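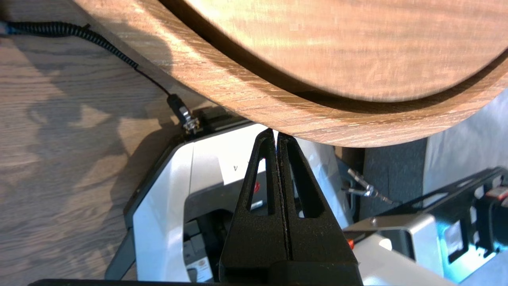

Clirkance Wrist-View Grasp Kit

Last updated: January 2019

Clirkance is a wrist-mounted camera and software kit for parallel grippers with slotted, tapered fingers. It estimates how a held object is sitting between the fingertips and passes a correction to the arm controller before the object is moved. The kit is supplied by Fosari and is based on the edge-grasp method developed by Agustina Ibarra and Ebuka Nnaji.

Method

Large flat objects such as trays, lids and round boards are usually too wide to be gripped across the body. The gripper has to take them by the rim, and the weight then hangs well away from the contact point. A small error in finger angle lets the object tilt or turn in the grip.

The edge-grasp method uses the camera at the wrist as the only sensor. Three quantities are taken from each image: the position of the fingertips, the line of the rim near the fingertips, and the angle between the two. The rim is fitted as a short arc. The full outline is not needed, and for wide objects it will not fit in the view at working distance.

The estimate is compared with the angle recorded when the fingers closed. If the difference passes a set limit, the controller lowers the object to its support, opens the fingers and repeats the approach with the corrected angle. The default limit is suitable for wood and coated board. Polished metal needs a wider one.

Training data

The supplied model was trained on 2775 recorded grasps, all made by a person guiding the arms by hand. Of these, 2000 were made on round objects and the remainder on square and oval ones. Each recording holds the wrist images, the joint positions and the finger opening, on one clock. Polyxeni Psarras checked the labels for the round set. Recordings in which the camera cable crossed the fingertips were kept, so that the model would tolerate it.

Result

On a test set of objects not used in training, the corrected approach held the rim angle better than the uncorrected one on every round object. The gain was largest on thick rims with a bevelled lower edge, where the first contact tends to slide. On square objects the gain was small. On oval objects there was none, and the kit should be run on these with correction turned off. The cause is thought to be the arc fit, which assumes a constant radius. A revised fit is being tested by Hamish Lockyer and is not part of this release.

Specification

Image rate: 30 per second
Correction rate: 20 per second
Gripper type: two-finger parallel, tapered fingers
Arms supported: Zekon single and paired
Recording format: Wanyama log, version as shipped
Calibration: one pose, printed target supplied

Fitting notes

Mount the camera so that both fingertips appear near the lower middle of the image when closed. The slots in the fingers may be left open. Do not fill or tape them, as the model uses their outline to find the tips.

Leave slack in any coiled cable at the wrist and check it through the full turn of the last joint. Repeat the calibration after any change of fingers.

Strong shadow from the object on the work surface does not affect the rim estimate, but a dark rim against a dark surface will. A pale mat is enough to correct this.

Known limits

Soft rims bend at the contact point and give a false angle. Clear plastic is not supported. With paired arms, only one wrist view is used at a time.

Technical questions about the method and the recordings are handled by Wahyudi Setiawan at Fosari.

14 shares
3 comments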